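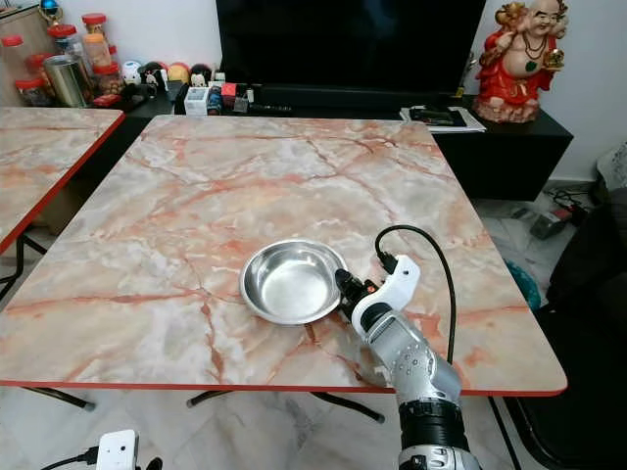
How to write a plot summary for a western (without losing your reader in the dust)

I love writing film summaries. I've been doing them for our little film club in Neltby for years now, and westerns are far and away my favourite to do, partly because the plots are so much knottier than people give them credit for! A cheap western from the sixties can have two lots of bandits, a stolen deed, a long-lost brother and a corrupt judge, and you have to get all of that into one paragraph that somebody can read while the kettle boils.

I'll use one film all the way through, a scruffy little thing called The Road to Kelmendi, so you can see how a summary grows.

Before you start

You need the film, a pencil and a pad. I write by hand while watching and type it up later, but use whatever you like as long as it doesn't make you look away from the screen for long. Watch the whole film once with no notes at all. I know, I know, it feels like wasted time. Do it anyway, and make yourself a sandwich first.

Step 1: Write down who wants what

On the second viewing, start with a list of names. Next to each name put one thing that person wants. For Kelmendi mine went like this:

Urnel, a horse trader: wants his brother's killer
The widow Nerka: wants to keep her well
The banker: wants the well
The sheriff: wants a quiet life

If you can't fill in the second half of a line, that person probably won't be in your summary. My first list had the blacksmith, the telegraph boy and a very good mule on it, and all three had to go (I still miss the mule).

Step 2: Find the push

Every western has a moment where somebody is pushed out of the door. There's a killing, a robbery, a letter, a stranger getting off a train. Your first sentence should get there as fast as it can. Mine began life as a long ramble about the town and the drought, and Radka Dimitrov, who edits our programme sheets, put a line straight through it. The new one reads:

"When his brother is shot over a card game, horse trader Urnel rides to Kelmendi to find the killer."

So much better! We have a man, a reason and a place, and he's already on his horse.

Step 3: Add the trouble

The second and third sentences say what gets in the way. Keep to the main line of the story and use the present tense throughout. It's very easy to slip into "he had been" and "she was", especially with flashbacks, and westerns are mad about flashbacks. If a flashback matters, tell it where the viewer learns about it.

"He finds the town in the grip of a banker who is trying to drive the widow Nerka off the only good well for miles. She offers Urnel a bed and a name, if he will stand guard until the rains come."

Step 4: Decide where to stop

For a programme sheet or the back of a box, stop before the last act. For a reference page, where people come to find out what happens, you should carry on to the end and give away the lot. Sorin Dimitrov and I have argued over this more than once. He would spoil everything, everywhere, for everyone. I'd say ask whoever is going to print it.

Step 5: Cut

My limit is 1000 characters, and I'm happiest at half that. Take out these things first:

– actors' names in brackets, if there's a cast list on the same page
– words such as "ruthless", "gritty" and "mysterious"
– any gunfight that leaves everybody where they were before
– the weather, unless it kills somebody

Watch for repeated words too. "Gang" had turned up 5 times in one of my old drafts, and two of them were different gangs.

Step 6: Check the names again

Old westerns were often dubbed into several languages, and the hero may be called one thing in one print and something else in the next. Pick the version you watched and say which it was at the bottom, with the running time if you have it. Do the same with titles. Mirsad Karagiannis once sent me a summary of a film I was sure I'd never seen, and I was halfway down the page before I recognised it as one I'd shown the December before under another title.

Step 7: Read it aloud

Read it to somebody who hasn't seen the film and ask them to tell you the story back. If they mix up two people, give one of them a job instead of a name: "the banker", "the sheriff", "her son". I read mine to Arben Nikolaidis, who can't stand westerns, and when he asks what happens next I know it's ready to send.

If you'd like to have a go, pick a short one to begin with and leave the three-hour epics until you've got a few under your belt. Happy watching!

Last updated August 2022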